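Baltura folding station: a review from the people who had to work beside it

Posted 23/07/2026

Ikdale hires out uniforms and linen to hotels, pubs and a couple of aged care homes. I've been on the finishing floor long enough to have seen plenty of gear come through the door with a brochure attached. The latest is the Baltura, a two-armed folding station that management took on for a trial. I was asked for feedback on a form with room for two lines, so the longer version is going here.

What you get

Two arms, a white table with rounded corners, and a lot of cable. Baltura sells it as a bench you can put anywhere. You can, as long as anywhere has the floor space for the cabling and you don't mind stepping over it with a full trolley. We lost a packing bench to make it fit, and the two people who used that bench now share one near the dryers, where it's hotter and louder.

The grippers are small and come in from the sides. They're meant to take hold of a garment lying flat, and that's where my first complaint comes in. Black work shirts are most of what we hire out. Black cloth is hard enough for a person to read under bright lights, where every fold is the same colour as the one under it, and I wasn't convinced by the claim that the machine sees it better than we do.
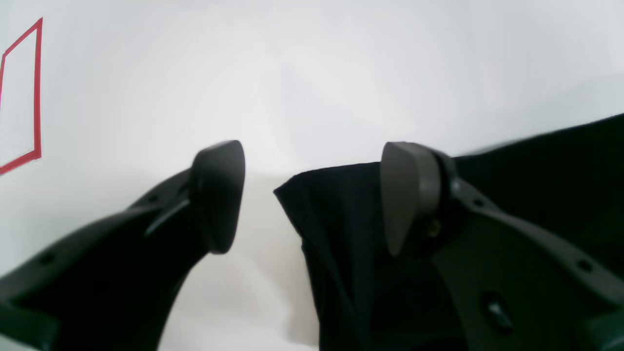
How it folds

Give it a plain shirt, laid out properly, and the result is fine. I'd put it out on a hotel shelf without redoing it. Whether you'd call it quick depends on who you ask. The sales sheet says 40 pieces an hour. An experienced folder here leaves that behind before morning tea, and she can also spot a missing button, a bleach mark or a name badge still pinned on. The Baltura folds all of those up neatly and passes them along.

Anything with a print or a second fabric in it takes more looking after. We were told to keep those to the end of the run, so now there's a sorting job that didn't exist before. The old Danko folder we had for sheets was a dumb lump of a thing by comparison, but you could feed it whatever came out of the cart and it never asked for sorting.

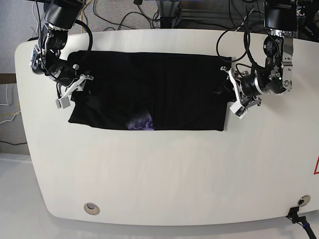 Edges are the part I'd mark it down for. The top line comes out straight enough and the bottom one wanders, and on a stack of shirts that wander adds up until the pile leans. Most customers won't care. One of our hotels does, and those stacks get squared up by hand before they're wrapped.

What it changed for us

The pitch was that it would take the boring work and leave us the interesting work. I'm still waiting to hear what the interesting work is in a laundry. What I've seen is one person minding the station for most of a shift, laying shirts out for it, clearing it when it stops, and writing the stops on a clipboard. That's duller than folding, and you can't chat while you do it.

In fairness, my wrists have been better on the days I've minded it. Folding more than 700 pieces in a shift does something to your hands that no amount of stretching fixes, and if management had sold it to us as a way to spread that load I'd have been a lot friendlier from the start. A rotation has been promised for October. I'd like to see it on the roster first.

Nobody's hours have been cut so far. Casual shifts haven't been offered as often either, and I'd want a plain answer about that before the trial turns into a purchase.

Running costs

The lease is $2,000 a month, going by the figure read out at the staff meeting. Service is through a firm called Usex, who've been polite and have taken up to 3 days to turn up. We fold by hand while we wait, on one less bench than we used to have.

Would I recommend it?

For a small shop doing one kind of garment all day, with someone on staff who has sore hands, maybe. Ask for a trial using your own stock, straight out of your own dryers, and don't let them bring the shirts. For a floor like ours, with mixed loads and a truck leaving at two, I'd keep the bench. Two and a half stars, and the half is for my wrists.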